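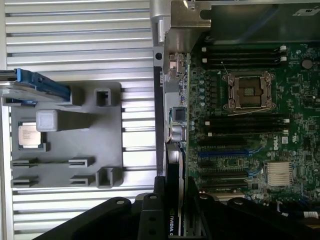
Zendden is pleased to open enrollment for its Board Service Cell, a robotic workstation for the repair and refurbishment of desktop and workstation computers. This thread sets out what the service includes, what it costs in staff time, and how to apply. (1/12)

The cell is offered as a complete package: one arm, one wide gripper, a camera mounted close to the gripper, a set of molded part trays, and the software used to teach and run each task. Customers supply the bench, the power and the computers. (2/12)

The first task in the library is processor placement. The chip waits in a shallow recess in a gray tray beside the open computer, and the arm carries it to the empty socket on the board. The retention lever and frame are handled as separate steps, and each may be assigned to the arm or to a technician. (3/12)

Trays are molded by our partner Jallbridge. The current design is gray plastic with a recess for the chip, a raised square block, two hollow posts and four slotted clips. Customers with unusual parts may request a changed layout. Jallbridge quotes this work separately, and Zendden adds no fee of its own. (4/12)

Several applicants have asked whether a board must be removed from its case before service. It need not be. The task was developed with the board in the chassis and the graphics card left in place. In the setup shown at the start of this thread, a Dell board is serviced with an NVIDIA card standing next to the center of the gripper. Clearance at that point is tight, and the site survey will confirm whether your own models allow it. (5/12)

From Ladi Okonkwo, who leads customer trials at Zendden: "We ask every site to send us its most crowded computer first. A bare board on a clean bench tells us very little about the week that follows." (6/12)

A trial was carried out at the Clernham refurbishing center in February. Over the trial period the cell attempted 53 processor placements. In 4 of these the arm stopped before contact and asked for a technician. Each stop was traced to the position of the chip in the tray, and the loading instructions have been rewritten as a result. (7/12)

Applicants should note the limits of the present release. The cell does not apply thermal paste. It does not route or connect cables, and loose cables near the work area must be tied back by hand before a run begins. Memory modules are supported in test mode only — please do not plan production work around them at this time. (8/12)

Teaching a new board model takes 45 minutes for a trained operator. The operator guides the arm through the motion, marks the socket in the camera view, and approves a slow rehearsal without a chip. The approved record is stored and may be copied to any other Zendden cell under the same contract. (9/12)

Training is included. Stavros Perić conducts the operator course on site, using the customer's own equipment wherever possible. The course lasts 5 working days and ends with a supervised run. Up to two operators may attend at no added charge, and further places can be arranged through the service desk. (10/12)

Service and spare parts for this enrollment period will be handled through the Magalhães depot. Gripper pads and trays are treated as wear items and are replaced on request during the contract. Damage to customer boards during an approved task is covered by the service agreement; damage during teaching is not. Applicants are urged to read that section with care. (11/12)

To apply, send us a list of the board models you service, the size of your bench, and a photograph of one open computer taken from directly overhead. The survey team replies to complete applications in the order received. Questions about contract terms may be left under this post — our service desk reads replies each morning until noon. (12/12)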